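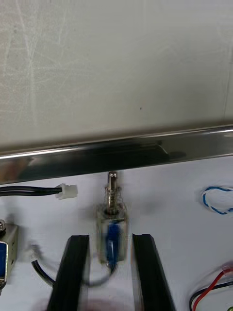 Push-pull solenoid with its spring and plunger, lead wire running off to a white connector.

Small Solenoids at the Bench: Sorting, Checking and Putting Away

Push-pull solenoids end up in a lot of home workshops. They come out of cabinet latches, old vending parts, pinball projects and door locks, and they tend to get thrown in one box with the wires knotted together. These tips are for the small open-frame kind, with a blue or other colored coil inside a metal bracket and a spring on the plunger.

Clear a light surface first

Work on a white or pale tabletop if you have one. The springs and clips are small, and a dark bench hides them. If your top is dark, lay down a sheet of shelf liner. A raised bar or lip at the back of the work area will stop a plunger that rolls.

Look at the plunger and spring

Push the plunger in with a fingertip and let go. It should slide freely and come back without sticking. If it drags, pull it out if the design allows and wipe it with a dry cloth. Do not oil it. Oil picks up dust and you will be cleaning it again by July.

Check that the spring is seated evenly and that no turn has jumped over its neighbor. A stretched spring can be replaced, but match the length and wire thickness. I keep spares in a Berell parts tin, the flat kind with 8 compartments.

Test the coil

Set a meter to ohms and touch the two leads. An open reading means a broken coil or a bad crimp at the connector. Wiggle the wire where it enters the plug before you give up on it, as that is where mine usually fail. Write the resistance on a bit of tape and stick it to the frame.

When you power one up, use the voltage it was made for and keep it short. Many small solenoids are meant for quick pulses and get hot if left on. Four seconds is my limit for a bench check. Keep fingers away from the end of the plunger.

Wires and plugs

Leave the factory plugs on, even if you don't have the matching half. Cutting them off saves a minute and costs you a lot more later. Coil the lead loosely and hold it with a paper band or a soft tie. Tight wraps around the frame crack the insulation near the coil.

Never pick one up by its wire.

Storage

One solenoid to a bag, with the plunger facing the closed end so the spring is not pressed. Put bags of the same voltage together in one drawer and label the front. Man-lok Tsang wrote in to say he uses egg cartons, and those work well for the smallest sizes.

Keep them away from steel filings. Grit in the plunger hole is hard to get out. A strip of masking tape, sticky side in, will lift most of it.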